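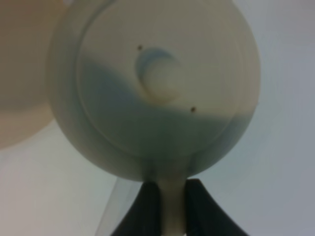 Attachment 1: round off-white disc, raised hub near the center

Ticket: Label printer on bench 2 drops jobs after idle
Site: Kaltthorpe
Opened by: Jeanie Dunbar
Assigned to: Teodoro Sarmiento
Priority: Normal
Status: Resolved, monitoring

Original report (Jeanie Dunbar)
The bench 2 label printer stops taking jobs if it has been left alone over lunch. The queue on my PC says "Printing" but no label comes out. Switching the printer off and on clears it and the stuck labels all print at once, so we end up with duplicates if anyone has sent the job again. Bench 1 has the same model and does not do this. Started after the network work on 3rd June.

Teodoro Sarmiento
Please confirm:
Does the front panel show an error when it is stuck?
Does the printer answer a ping from your PC?
Are you printing through Niven or straight from the desktop?

Jeanie Dunbar
No error, the panel says Ready. Ping times out. It happens both ways. Labels sent from Niven sit in the queue the same as a test page from Windows.

Teodoro Sarmiento
Ping failure with the panel at Ready rules out the Niven print connector. Checked the print server. Port for bench 2 is standard TCP/IP, raw, SNMP status off. Port for bench 1 is identical apart from the address. Spooler log shows connection timeouts only, no driver errors. Cleared the queue and restarted the spooler. Asked Jeanie to leave the printer idle and try again.

Jeanie Dunbar
Left it for 30 minutes, fine. Left it for 50, stuck again.

Teodoro Sarmiento
Repeated at 40 minutes, no fault. Sleep timer in the printer menu is disabled, so this is not the printer's own power saving. Firmware matches bench 1. Replaced the patch cable from the wall plate and moved the printer to the spare outlet. Fault followed the printer. Passing to network for a look at the switch.

Gregor Paterson
The old switch was swapped for a new one that evening and the config was carried over from Plarneck. Two differences from what we had before:
Energy Efficient Ethernet is on for all access ports.
MAC address aging is shorter.
Turned off Energy Efficient Ethernet on the bench 2 port. Left the aging time alone so we only change one thing.

Jeanie Dunbar
Stuck again after lunch. Same as before.

Gregor Paterson
Thanks. Port stayed up throughout, no link flaps, no CRC errors. Looked at the ARP table on the gateway while it was stuck. The bench 2 address resolves to a MAC that does not belong to the printer. Something else is using the address. Vendor prefix looks like a handheld scanner.

Teodoro Sarmiento
DHCP scope on this VLAN was extended downward during the same work. Bench 2 has a static address ending in .93, set at the printer, with no reservation. It used to sit outside the scope and now sits inside it. Bench 1 was set up with a reservation. A scanner took a lease on .93 and answers for it once the printer's entry has aged out.

Safta Coman
That would be the Kitia scanner on the goods-in desk. It loses its connection in the afternoons too. I had put it down to the battery and did not raise a ticket.

Teodoro Sarmiento
Actions taken:
Deleted the lease for .93.
Added a reservation for the bench 2 printer MAC.
Changed the printer from static to DHCP and power cycled it. It came back on .93.
Rebooted the scanner. It picked up a different address.
Restored Energy Efficient Ethernet on the port to match the others.

Evander Halliday
Please check the other static devices on that VLAN before this is closed. The door controller was set by hand as well.

Gregor Paterson
Checked. Door controller is outside the new scope. The time clock is inside it and has been given a reservation. Address sheet updated.

Jeanie Dunbar
Printed after lunch today with no restart. Only one copy of each label.

Teodoro Sarmiento
Setting to resolved, monitoring. Safta, please reply on this ticket if the scanner drops again. Review of the remaining static addresses at Plarneck is logged separately for August.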